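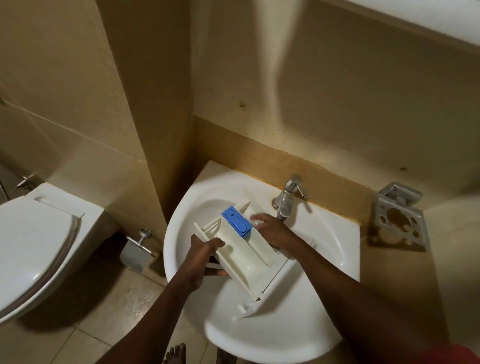

Photo: Vojtěch Mikuš

Tagle FC — Coaching Staff Meeting, December
Present: Kyung-hwa Wang (chair), Vojtěch Mikuš (minutes), age-group coaches
Apologies: U15 coach

1. Previous minutes
Approved with one correction: the Usow match was a draw.

2. Pressing shape
Wang reviewed the Poturel match. The front two pressed the center backs at the same time and left the holding midfielder free. Opponents played through that gap 8 times in the first half. Agreed: the near forward presses, the far forward screens the holder. Fullbacks hold until the ball travels wide.

3. Set pieces
Zonal marking on corners stays, with 4 players across the six-yard line. Mikuš asked for one man-marker on the near-post runner. Trial against Vuvon.

4. Squad
21 players available. Two center backs remain on reduced load — no full-contact sessions before the break.

5. Training times
Session start moves to 6:30 p.m. Warm-up unchanged.

Action: Wang to circulate clips of the midfield line. Mikuš to update the corner sheet.

Closed 8:50 p.m.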